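Swapping cards in an open server case, where do you park the spares?
Posted 3 May 2025

Uwe Teuber
Hello all, I look after one older server for our little office, and I'm forever pulling a thin card out and putting another one in. They end up flat on the bench under my coffee, and I know I'm asking for trouble. How do you folks keep them safe while the case is open?

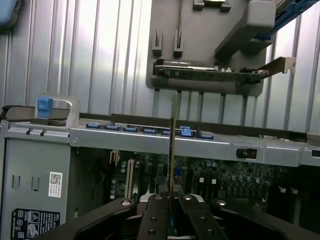
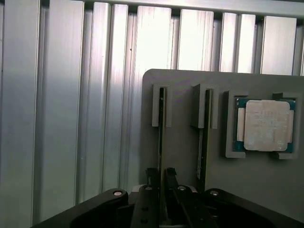 I'd love something I can reach without turning around, and it mustn't cost the earth!

Nudgate
Oh, I've been there, Uwe! Get yourself slot holders that keep each card upright, and screw them to a panel right behind the case. Leave a good gap so your fingers fit between (mine are big, so I left 2 inches). Hold cards by the edges and touch bare metal first, please.

Prulta
antistatic bags and a shoebox. works fine

Fröhlich
I'm with Nudgate, but do label the holders too. I mixed up two cards in November and lost a whole evening to it.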